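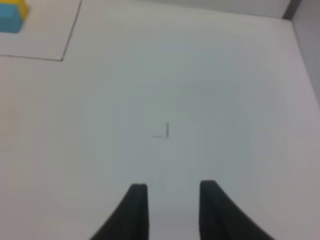

How long should a sourdough starter be kept before you bake with it? Hermine Pfister waits three weeks, and she would not trust a younger one with a full batch.

She has run the bakery in Kestasbridge with Wagner Barbosa since they both left Drirholm, and the rye loaf is what people drive here for. "In the first days it smells quite strong and everybody is happy, they believe it is ready," she told me. "Then it goes quiet. You must keep feeding it also when it looks lazy."

The feeding is simple: 100 grams of starter, the same weight of flour and the same of water. In summer she does it 2 times a day, in winter only in the evening. She prefers whole rye flour from the Camenzind mill, which has a greyish colour and drinks a lot of water.

Barbosa is responsible for the oven, and he has another opinion about the water. "Hermine takes it from the tap. I let it stand overnight," he said. "We have discussed this for years – I think we will discuss it still when we are retired."

I asked what home bakers do wrong. Pfister thought for a while. "They cut the bread too early. A rye must rest until the next day, otherwise the knife becomes sticky and they write to me that my recipe is bad."

In December the shop also makes a fruit loaf with pears and hazelnuts, after the recipe of her aunt. The dough gets only a small spoon of starter, and it must be ordered at the counter before noon on the day before. Barbosa would like to add more cinnamon. Pfister has so far refused.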